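Weklow Task Board: Build Notes and Data Card

Maintained by Getachew Tekleab and Laurier Doucette
Status: in use, still being added to

What this is

Weklow is a modular board full of things to press, slide, flip and turn. We love control panels (the chunkier the better), and we wanted one that could be taken apart on a kitchen table, rearranged, and put back together before lunch. The folder holds the panel drawings, the print files, the label artwork, a log of board states and a set of photos of the assembled board.

If you have ever stood in a surplus store flipping the same switch back and forth because it felt good, you're going to get along fine with this project!

The panels

Every panel is a flat-topped module with jigsaw edges, and neighbors lock together along those edges. The buttons, sliders, switches and dial are spread over several panels, so you can build the parts you care about first. Getachew started with the buttons, Laurier started with the sliders, and the two halves met somewhere in the middle after a long argument about screw lengths. There is a handle at the side because we got tired of carrying the first version like a pizza.

The panels come in teal-green and gray. We tried an all-gray set and it was fine, but the mix is so much nicer to look at, and it makes the seams easy to find when you're pulling things apart. 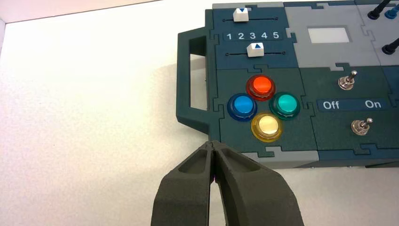 Arcade buttons and the two numbered sliders on the assembled board.

Buttons

Four round arcade-style push buttons in a diamond: red at the top, blue and teal-green on the sides, yellow at the bottom. They are the first thing everyone goes for. We bought a bag of them from Ollton and have since gone back for more, mostly for boards that don't exist yet.

In the log they go by color only (red, blue, green, yellow). Please don't number them. We did that for a while, Laurier numbered clockwise and Getachew numbered left to right, and sorting out the old entries ate a whole evening in July.

Sliders

Two tracks run side by side with the numerals 1 to 5 between them. The knobs have little blue triangles that point toward the number strip, so one set of numbers serves both tracks. It's a small thing and we are very proud of it.

The knobs move freely between numbers, with no clicks, so a slider reading is always a judgment call. Log the nearest number. If it's sitting halfway, write both with a slash, like 2/3. Don't nudge the knob to make the reading easier (we have both done it, and we both got caught). 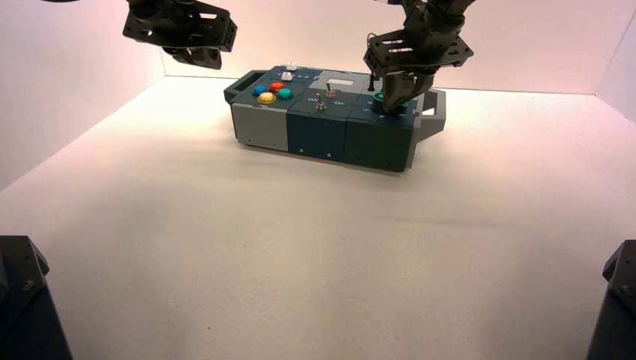 Set the board down with a clear patch of table around it before you begin a session. Panels can creep apart at the seams if one corner is sitting on a cable or a stray screw, and then the switches feel mushy and you'll blame the switches. Press along each seam with your thumbs, check that the board sits flat, and you're ready to go.

Toggle switches

Two metal toggles share a panel. These are the best-feeling part of the whole board! They have a short throw and a proper snap. We tried three kinds before settling on these, and the rejects now live in a jam jar on Laurier's shelf.

In the log we call them toggle A and toggle B. A is the one nearer the front edge when the handles are to your left and right. If you have turned the board around, turn it back before you write anything down.

Tightening notes: snug the hex nut by hand, then give it a quarter turn with a wrench. Any more than that and the panel bows.

Rotary selector

The selector has a pointer-shaped knob and a printed scale that goes around it. The knob body is ours, drawn from scratch, and it took 14 versions to get one that was comfortable to grip and still easy to read. Version nine looked like a duck. We kept the file and it's in the extras folder if you want it.

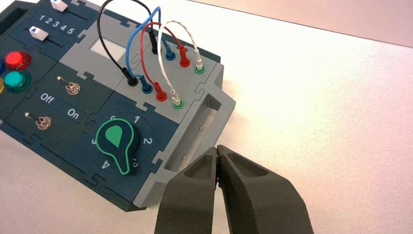

Read the selector from straight overhead if you can. From the side, the knob is tall enough to hide part of the scale, and it's easy to be off by one. Entries where the reader wasn't sure carry a question mark after the number, and we'd much rather have the question mark than a confident guess.

What's in the folder

panels: drawings and print files for each panel, plus spare jigsaw edges
labels: artwork for the slider, switch and selector markings
log: 1692 rows of board states, one row per state
photos: 1300 pictures of the board
extras: old knobs, the duck, a sheet of button color tests

Log columns

row, button_pressed, slider_upper, slider_lower, toggle_a, toggle_b, selector, note

Leave a cell blank if you couldn't see that control. Blank means not seen. It does not mean off.

Known problems

A batch of 47 rows has the upper and lower sliders swapped. They are marked "swap" in the note column and we haven't corrected them, so that anyone who already used the log gets the same file.

Print tolerances vary. On the Pretus printer our jigsaw edges come out tight, and on the Leclerc they are a bit loose. Print one edge as a test before you commit to a full panel.

White lettering picks up grime from fingers. A damp cloth is enough.

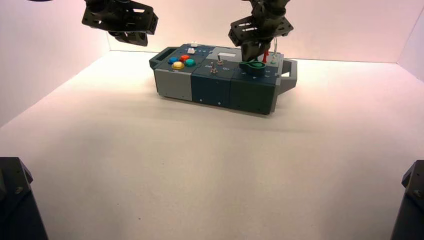 Laurier Doucette: I'd add a line about the spare edges. Print two more than you need, because the little tabs are the first thing to snap when you pull panels apart sideways. Lift straight up and they last ages.

Added to the build steps, thanks. If you make a panel of your own, send it over with a drawing and a label file. We'd be thrilled to see a crank, a big lever, or anything with a really satisfying clunk.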